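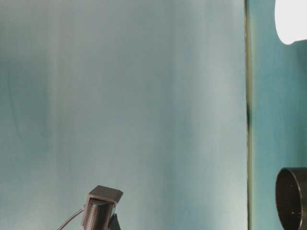

A gray fitting and its cable against the blue-gray background, with the black cylinder at lower right.

How to prepare your packing room for a two-arm robot station

At our workshop in Pranadholm we pack small supplies for repair shops: tape, caps, spools, and other things that fit in one hand. Until last year all of it was done by people standing at long tables. Now one of the tables has two robot arms, and the people who stood there do different work. I wrote these notes for colleagues in our second building, who will start in October, and I put them on the page because other small firms asked for them. English is my second language, so please excuse it if a sentence is stiff.

Before you begin

You need one table that you can spare, one list of your items, and the persons who pack those items today. Please do not skip the persons. In our first attempt the office made the plan alone, and the plan said that every item takes the same effort. Any packer could have told us that a roll lying flat is more difficult to pick up than a roll standing on its edge.

Step 1. Write down the work as it is done

Ask each packer to write what the hands do for one order, from the first touch to the closed box. Two pages for each person was enough. We received 92 small actions in total, and many of them were in no instruction. For example, packers turn the label side up before they put the item down, so the next person does not have to look for it. If your station does not do this, the next person will do it many times per day.

Step 2. Choose what goes to the station

Sort your items in two groups. In the first group put the items which are always the same and come in large numbers. In the second group put everything soft, tangled or fragile. From 535 items in our list we gave 166 to the station. The office wanted more. I recommend to begin with less, for it is easier to add an item than to take one back when the shift is already planned without it.

Step 3. Prepare the table

Use a mat in one plain color over the full working area. Keep the items between the two arms, where both of them can reach. Walk along every cable with your finger and see where it can catch when the wrist turns. 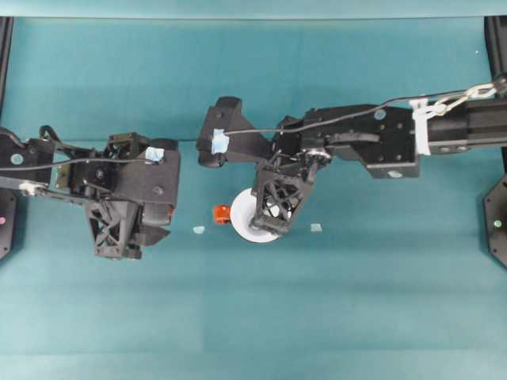
Fix the cables on the gripper before the first run and check them again at each change of shift. Painter's tape is good for this, as you can take it off and place it again without leaving glue. Small pieces of it will come to lie on the mat, so add "clear the mat" to the shift list. When the fingers are of the open lattice kind, look also at the struts. Replace a finger when a strut is cracked, even if it still holds.

Put the items down in the same way they will arrive on a normal day. It is tempting to arrange them nicely for the first test, but then you learn little from it.

Step 4. Decide who watches, and pay for it

This was our largest mistake. We thought watching is a rest from packing. It is tiring in another way: the back is better, the eyes and the head are worse. We now change the person at the station every hour, and this work has its own line in the wage table, above normal packing. We call the role "station lead". It took us two meetings to agree on the amount.

The station lead may stop the arms at any time and does not need to give a reason. Write this on paper and hang it near the table.

Step 5. Keep a fault book

We use a paper notebook and copy it in the evening to Flutura, our planning sheet. For each fault write the item, the position and what the person did after. Do not write who was on shift. When we had names in the book, the faults became very few, and the boxes were not better.

Step 6. Talk about the hours early

The station can prepare up to 1,000 boxes in a week, and everybody can calculate what it means. Tell people before they calculate alone. With us the evening shift was closed, and its packers moved to returns and to the soft items. Two of them did not like the change and left. I think we informed them too late, and I would do this step first if I could begin again.

If something goes wrong

The gripper closes beside the item: check if the mat has moved.
The cable pulls tight: stop, loosen the tape, give more length at the wrist.
The packers put items back by hand without telling: ask which items, and take these off the list for a time.

The blank shift list and the fault book page can be copied from the Zinon folder in the front office.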